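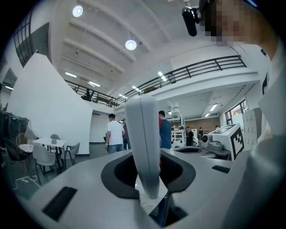

Soil fungi are slow company, says the microbiologist who has spent 11 years studying them at the Kivero field station, and she wouldn't have it any other way. We met over a very large pot of tea, and talked first about how she teaches newcomers to handle a culture, which she does with a good deal of patience and a good many spoiled dishes. Fingers matter to her, whether they are her students' own or a light gray one like the gripper's, rounded and long as a paddle. "Everything we do comes down to touching something very small without upsetting it," she told me, "and I still upset it more often than I'd like!"

Her present work concerns the threads that fungi send out between the roots of young birch trees. The samples come from Prornivdale, a boggy stretch of upland where she and her colleagues have marked out 12 plots, and where she has lost, by her own count, four left boots. "You get very fond of a place that keeps trying to swallow you," she said.

What she found there in March surprised her. Threads taken from the wettest plots were still growing at a temperature she had expected to stop them altogether, slowly of course, but growing. She repeated the test, and then asked a friend at the Shehu laboratory to repeat it as well, without telling him what she hoped to see (he sent back a graph and a single exclamation mark).

I asked whether the trees gain anything from this winter activity. She took her time over that one, and over a second biscuit. "I'd love to say yes. The seedlings in those plots do look well, but they get more light too, and I can't pull the two apart yet."

A longer trial is planned, with some 20 seedlings grown in shade under glass. She's hoping to have them potted before the autumn, if the bog lets her get at the soil, and she has already bought new boots.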